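# The maple, the stump, and a lot of wood chips

September 27, 2021

So the big silver maple in the side yard is gone, and I have Thoughts. I've been putting off this post for a week because every time I sit down to write it I end up wandering outside to look at the hole in the sky instead.

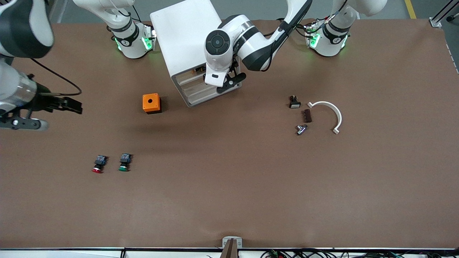

## How it started

Back in April we had that windy stretch, and I came out one morning to find a limb as thick as my leg lying across the lettuce bed. No damage to the house, thank goodness, but it had torn a long strip of bark off the trunk on its way down, and the wood underneath was brown and crumbly. I poked it with a screwdriver. The screwdriver went in up to the handle. I am no expert, but I didn't love that!

I did what I always do, which was nothing, for quite a while. I told myself the tree had plenty of leaves. It did! It leafed out beautifully all summer, and I used that as my excuse every time my sister brought it up on the phone. Then in August (I think, I didn't write it down) a patch of shelf mushrooms showed up near the base on the driveway side, big tan ones like dinner plates, and even I know what it means when a tree starts growing dinner plates.

## Getting somebody out to look

I called three places. One never called back. One gave me a price over the phone without seeing the tree, and it was low enough that it made me nervous. The third was Panura Tree Care, a small outfit a couple of towns over, and the owner, Damian Nowakowski, came out himself and spent a good long time walking around the thing and whacking it with a rubber mallet. I got to whack it too. On the north side it sounded like a tree. On the driveway side it sounded like a drum.

He was pretty relaxed about the whole business. He said I could have it cut back hard and get maybe a few more years, or I could take it down now while there was still enough good wood up top for a climber to tie into. Wait too long, and you need a bucket truck or a crane for everything, and a crane would have had to sit on my septic field. I thought about it overnight. Then I called him back and said okay, let's do it.

For anyone curious about money (I always am, and people are so cagey about it), the quote was $3768, which covered the removal, hauling the big logs, and cleanup. Grinding the stump was extra. My first reaction was to go lie down. But the phone quote I mentioned was $2000, and when I asked that guy for proof of insurance he got vague and then he got grumpy, so that was that. Please ask for the insurance certificate, you guys. Then call the number on it.

## The actual day

They showed up early with a chipper and two trucks, and I had moved both cars onto the street and dragged everything off the patio the night before. I forgot the bird feeder. The climber very sweetly brought it down and handed it over the fence to me with the seed still in it.

I'd figured there would be a lot of yelling "timber," but it's more like a very slow, very loud unpacking. The climber goes up, ties off a limb, cuts it, and the folks on the ground lower it on a rope and feed it to the chipper. Then again. And again. I made a pot of coffee and watched from the kitchen window until I realized I'd been standing there so long my foot was asleep.

The trunk came down in chunks after lunch, and you could feel each one in the floor. My neighbor's dog was NOT a fan.

When they got to the bottom, Damian waved me over to see the cut. There was a hollow in there I could have put a laundry hamper in, packed with damp red-brown crumbs, and the solid wood around it on the driveway side was about the width of my hand. I stopped feeling guilty right then. I tried to count the rings in the part that was left and gave up at 40, with the whole middle missing.

## The stump

I went back and forth on this one. My first plan was to leave it and put a pot of geraniums on top, like my grandmother did. But maples love to send up suckers, and I know myself, I would be out there with loppers every other weekend and hating it. So I paid for the grinding. They took it down well below the soil line and left me a big fluffy mound of shavings mixed with dirt.

A thing I didn't know is that you shouldn't just plant right into that stuff. All that fresh wood ties up nitrogen while it breaks down, so anything you put in there sulks. I've been shoveling the grindings out by the wheelbarrow and filling the hole with plain topsoil. I'm not done. My back has asked me to take the weekend off.

## So many chips

I said yes when they asked if I wanted to keep the wood chips. I pictured a nice tidy heap. What I got was a mountain, and it steamed in the mornings! I've done the path to the compost bins, the whole strip along the back fence, and a thick ring around each of the apple trees (keep it away from the bark, don't make a volcano). Two neighbors have come by with bins and tarps. There's still a mountain. If you're local and you want some, email me and bring your own pitchfork.

## What goes in next

The side yard gets real afternoon sun now, for the first time since we moved in, and the kitchen was so hot last week that I had to hang a sheet over the window. So something is going in, and soon, while the ground is still warm. I'm torn between a serviceberry, which would stay small and make the birds happy, and a swamp white oak, which would take forever and probably outlive the house. My sister votes oak. My husband votes "whatever doesn't fall on the car."

I'm leaning serviceberry, placed a good bit farther from the driveway than the maple was. If any of you have grown one in heavy clay, tell me how it did in the comments, especially whether you ever got to eat a single berry before the robins did.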